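Shared Workshop, Antunes Building
Project Gallery: The Ornard Door-Opening Arm

Introduction

The Ornard project is a members' build at the shared workshop in the Antunes Building. Its purpose is to assemble a small robotic arm from second-hand and workshop-made parts, and to teach it to open household cupboards and fridges for people who have difficulty gripping a handle. The project is led by Bernardo Gouveia (mechanical work) and Orest Boiko (control software and simulation). It is carried out in members' own time, with the use of the workshop's benches and tools.

This page is kept as the gallery record of the build. It was last revised on 28/11/2023. Members who wish to consult the parts list or the wiring notes may ask for the project folder at the front desk.

Scope of the build

The project began with a single aim, which was to open one cupboard door in the workshop kitchen without marking the paint. The aim was later widened to cover doors of different heights and widths, hinged on either side. Drawers are to be attempted at a later stage and do not form part of the present work.

The base plate was cut from Proline sheet and drilled on the pillar drill in the metal room. The joint covers were printed on the workshop's own machines. Several had to be printed again after the first set was found to bind at the elbow when the arm was fully bent. Members are reminded that the printers must be booked in advance and that failed prints should be placed in the sorting bin and not left on the bed.

The motor drivers were supplied by Markex and are fitted in a closed box under the bench. The box is to be opened only by the two project leads. An emergency stop is fixed to the front of the bench and must be tested at the start of each session and entered in the log.

Expenditure to date stands at 1,117 euros, of which 400 euros came from the workshop's small projects fund. The remainder was met by the project leads. A statement is held with the project folder.

Method of working

No new movement is tried on the real arm until it has been run in simulation. Each door is first drawn as a simple model, with its hinge, its handle and the shelves behind it. The control program is then run against that model from 10 starting positions. A movement which strikes the shelving in any of these runs is sent back for correction.

The simulated room has been kept plain so that it will run on the workshop's older computers. Surfaces such as planks and floorboards are included, but the cabinets carry no contents.

Gallery
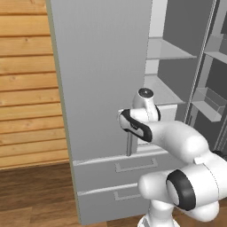
Simulation work, tall cabinet. The tall cabinet is the model on which most of the project's time has been spent. Its door is larger than any in the workshop kitchen, and a path that suits a small cupboard will not always suit it. The point under study is the position of the gripper at the edge of the partly open door, where the wrist has to work close to the lower shelf. The small white handle on the inner edge of the panel is used as a reference when paths are compared. The drawers beneath remain closed throughout these runs.

Next stage

Bench trials with a full-height door are planned for December, subject to the delivery of hinges. The door will be hung in a free-standing timber frame at the far end of the wood room. The floor will be marked with tape, and members are asked to keep outside the marked area while the arm is powered.

Places at the first trial are limited to 16 and will be offered to members who have completed the machine safety induction. Names should be entered on the sheet beside the tool store. Questions on the mechanical build should be addressed to Bernardo Gouveia, and questions on the software to Orest Boiko.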